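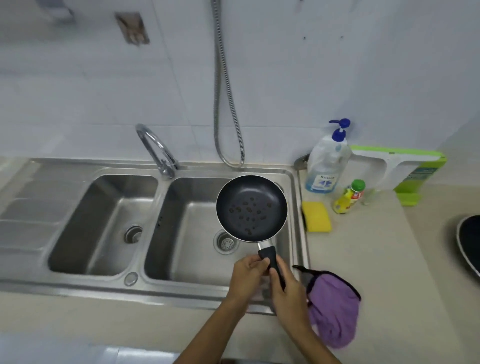
Segmentation labels flicker on small debris

tlund_percep
Dec 31, 2021
Training a dirt segmenter for dish washing on head camera video. 2,408 labeled frames, 40 held out. Big stains are fine. Crumbs in a dark pan come and go between frames, so the planner keeps flipping between "scrape" and "scrub". Model is the small Kvaran backbone, input downscaled by half. Any ideas before I label more?

drulorier
Stop downscaling. Brown crumbs on dark gray have almost no contrast to begin with.

jonas.a
Disagree, I would fix the planner first. Hold the state for 6 frames before it can switch. We did that on Lomley and the flipping went away with the same weights.

drulorier
That hides it. If the mask is wrong for 6 frames you pick the wrong action and stick with it.

jonas.a
The mask only has to say there is loose stuff in the pan. It doesn't need every crumb.

tlund_percep
Tried full-res crops around the pan. Recall on crumbs is better, but now I get false hits on the drain strainer holes when the pan is over the basin.

zarkness_dev
Mask to the pan interior first, then run debris inside that. Add the hold too, it's a few lines.

tlund_percep
Running both tonight, 2,000 steps each.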